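I spent most of May putting the play kitchen back in order. It had been living in two plastic tubs in the hall closet since we moved to Zemadton, and every time a kid came over the tubs got dumped out and shoveled back in. Half the food was missing its other half.

My rule this time was that everything had to fit on one table. If it didn't fit, it went to Bianca, whose twins are still at the age where they will serve you a wooden egg 16 times in a row. She took the cash register and all the cans.

What stayed is mostly fruit and dishes. I like having real-sized bowls in with the toys – the tiny tea set dishes tip over as soon as you put anything in them. The plate came from the kitchen cabinet and won't be going back. The ketchup got laid flat, the strawberry got its own bowl, and the toaster oven went on the right, where the door can open. 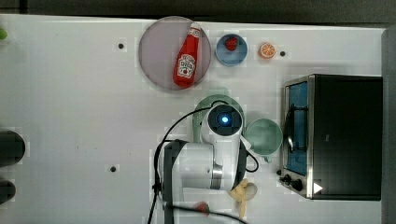 How do you clean toy food? I wipe it with a cloth and a little dish soap, then leave it on a towel overnight.

The tubs are in the garage now. I still have to find a shelf for the bowls, and Abdul-Rahman says he has one left over from his office.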